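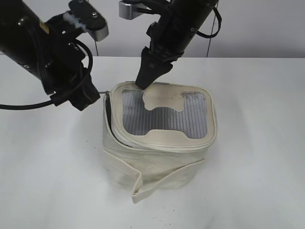

Figure 4. Soft-sided storage bag, cream fabric, with a clear window in the top panel.

One respondent in Nidunley objected that a bag is never just closed or open, and that she had put winter blankets away for years with the lid half done up and seen no moth damage at all. Similar remarks came back from Somholm, and they bear on how the survey item on closure should be read.

4.2 Closure and reported damage

The household survey covered 2,900 stored textile items, mostly wool bedding and knitwear put away between spring and October. Respondents coded each container as rigid, soft-sided or none, and each closure as full, partial or absent. Partial closure was the least stable code. When 80 households in Somholm were asked the same question a second time, answers for rigid boxes hardly changed, while those for soft-sided bags often moved between full and partial. We therefore merged the two codes for the main model and report them apart only in the appendix.

Damage was scored by the respondent on the Stusura scale, which runs from no visible loss to holes through the full thickness of the cloth. The scale was built for museum textiles and is coarse at its lower end, where most household damage falls. Grazed nap on blankets was probably missed. Items washed before storage scored lower in both towns, whatever the container. The effect of container type was smaller and did not hold in Nidunley once room humidity was added to the model.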